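Learning from Demonstration, Unit 6 handout
Wrist views and articulated objects
Instructor: Jana Kuhlmann. Lab section: Garnet Desjardins
Mon 27 June

Reading before lab: the Cinura report, sections 2 and 4. Skip the appendix on calibration, we covered that in Unit 3.

1. Where we are

Last unit we trained a policy by behavior cloning on tabletop pick and place. The policy took one camera image plus joint positions and predicted the next short chunk of actions. It did well when the object was in plain view and the grasp could be a little off. Doors are harder. The hand has to arrive at the edge of the door, and from then on the hinge decides which motions are allowed. A small position error at contact turns into a large force later.

The question for this unit is how much a wrist camera helps at the moment of contact, and what it costs in the rest of the motion.

2. Setup used in the Cinura report

The task is a microwave door. Each policy is trained on 200 teleoperated demonstrations, collected by two operators. Training runs for 4000 steps with the same network and the same learning rate in every condition. Only the camera input changes:

Condition A: fixed camera only
Condition B: wrist camera only
Condition C: both, features joined before the action head

Each condition is tested on 60 trials. The start pose of the arm is drawn at random from the same box used in training.

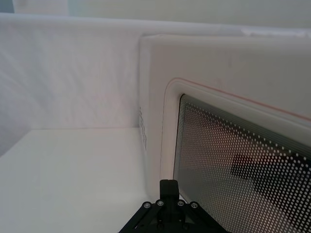

At close range the policy has to work from a few strong cues. The border of the door against the body is one. The fingertip is another, and it stays in nearly the same place in the image because the camera moves with the hand. The network can therefore learn the task as "bring the edge to the finger," which does not depend on where the base of the robot is. With a fixed camera it has to learn the position of both the hand and the door and then compare them.

The perforated window is a weak cue. The dot pattern repeats, so one patch looks much like the next, and a dark shape behind it, perhaps a reflection, may move when the arm moves. Diane Cloutier's saliency maps (slides 11 to 14) show the policy in condition B leaning on the window early in training and then moving to the door border. Please look at these before lab.

3. Results

Success means the door ends up open past the mark on the hinge side and the arm has not hit its force limit.

Condition A: 28 of 60
Condition B: 41 of 60
Condition C: 47 of 60

Read these with care. The gap between A and B is large enough to take seriously. The gap between B and C is not, with this many trials. Work out the confidence intervals yourself (problem 2).

The failures differ in kind. In A most failures are missed contacts: the finger lands short or slides off. In B the contact is usually good, but the arm sometimes starts off in the wrong direction, when the door is out of view and the image has very little in it. The joint positions should be enough to recover, and in practice the policy does not use them well. C fixes part of this.

4. Things to keep in mind

White on white. A pale appliance against a pale background gives low contrast at the body edge. Brightness augmentation helped a little. Color jitter made things worse, and the report does not explain why.

Copying the past. If you feed in several past frames, the policy may learn to repeat its last action. Use one frame for the homework.

5. Problems

Problem 1. Write the behavior cloning loss for action chunks of length k. State what changes at test time if only the first action of each chunk is run.

Problem 2. Compute 95 percent intervals for the three success rates. Say which pairs you would call different.

Problem 3. Propose one test that would separate "uses the door border" from "uses the window." One paragraph.

Turn in problems 1 and 2 on paper. Problem 3 goes to Garnet by email.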